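The long way to the shops

by Diễm Ninh

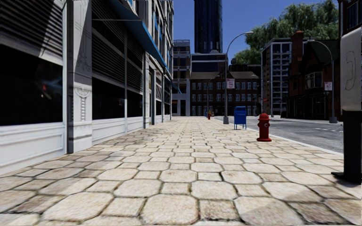 Wide paving and a long shopfront: my kind of street.

I gave up the car in November, mostly out of stubbornness. It needed a new clutch, the garage in Olterard wanted more than the thing was worth, and I said (rather grandly, I'm told) that I'd walk. My friend Liên Huỳnh gave me 9 days.

Well! The first week was all blisters and forgetting that milk is heavy. I'd bought cheap boots and they rubbed like mad, so I went back to my old trainers and stuffed the boots in the cupboard, where they still are. But by the second week I'd started leaving the house early just to go the long way round, and that was when I got nosy.

You see so much more on foot. I know which bakery props its door open at six in the morning, and I know 14 dogs by name, though hardly any of their owners. I've tried two different routes to the library and I'm loyal to the slower one, which goes past a garden with the biggest quinces I've ever seen.

Rain is still rain, mind you. I got soaked through last month carrying a lampshade, and I rang Liên from a bus shelter to moan at her. She offered me a lift and I took it, lampshade and all.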